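Ikalum Padded Folding Mat, Light Gray: Two Months In

Posted 30 August 2020

I have been folding laundry on a bed for most of my adult life and my lower back would like a word with me about that. So back in June I ordered the Ikalum folding mat, the large one, and I have used it nearly every day since. I love this thing! I didn't expect to have this many opinions about a flat piece of fabric, but here we are.

First, what you get. It's a fabric-covered pad that lies on any table and turns it into a folding surface. No legs, no frame, nothing to screw together. It came rolled in a cardboard tube and had a curl at both ends for the first two days, which I fixed by leaving the big Clovel cookbooks on the corners overnight. After that it stayed flat. Mine lives on the old dining table in the back room and I've stopped pretending we eat there.

The grip is the best part. My table has a slick finish, and sweaters used to slide all over it. You'd line up one sleeve and the other would wander off. The mat has enough texture to hold a knit where you put it, so you can smooth a piece out with both hands and it stays smoothed. T-shirts behave, pillowcases behave, and jeans were never a problem in the first place. I even did a fitted sheet on it and the result was very nearly a rectangle (I took it upstairs to show people).

The light gray turned out to be a great choice too. I almost bought the navy. But I can spot a stray sock or a bit of lint right away on the gray, and dark clothes and bright clothes both show up well, so I can see where my edges are. White undershirts are a little harder in the evening with only the ceiling light on.

Before this I tried the Paltarora board, the hinged plastic kind where you flip the panels over. It's fine for shirts if you want them all exactly the same size. Anything thick fights it, though, and it popped open on me every time I tried a sweatshirt. If your house is mostly T-shirts you might prefer it. Ours is mostly sweatshirts from about October on, and the mat doesn't care how bulky things get.

Which brings me to heavy knits, and the lengthwise fold. I used to fold sweatshirts into squares and stack them, and the stack would lean and then fall over. Now I fold them the long way first, into one narrow strip, and then roll or fold the strip up from the bottom. You need length for this, more than I'd guessed, and laying the piece corner to corner on the mat gives you extra room. Keep the sleeves inside the strip if you can, and press down as you go so the air comes out.

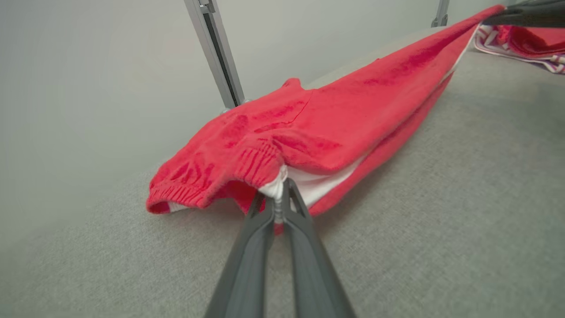 Fuzzy fabrics do leave a bit behind. After a big sweater day I go over the mat with a lint roller and it comes up clean in a minute or so. I've spot washed it twice with dish soap, once for coffee and once for something purple I never identified, and both came out. The cover doesn't come off, and I wish it did. A zipper along one side would have made this a perfect product for me.

Other small gripes: the hanging loop is stitched on at one corner, so the mat hangs crooked on a hook. The care tag is right where my left hand rests, and I cut it off in the first week. And the tube it ships in is too tight to get the mat back into, so if you're planning to put it away between uses, find a spot for it under a bed or behind a door.

You can steam on it lightly but the leaflet says no hot iron, so I still drag out the Parsons ironing board for collars. I've done a quick steam on a few cardigans and the mat was fine afterward.

I paid full price and would do it again. The product page had 1,185 ratings when I ordered and 1,429 when I looked this morning, so plenty of other people are having feelings about it too. I read more of those reviews than I'd like to admit, and the complaint I saw most was the curl on arrival. Use heavy books!

Four and a half stars, with the half off for the missing zipper. If they ever make a longer one I'm buying it for the other end of the table.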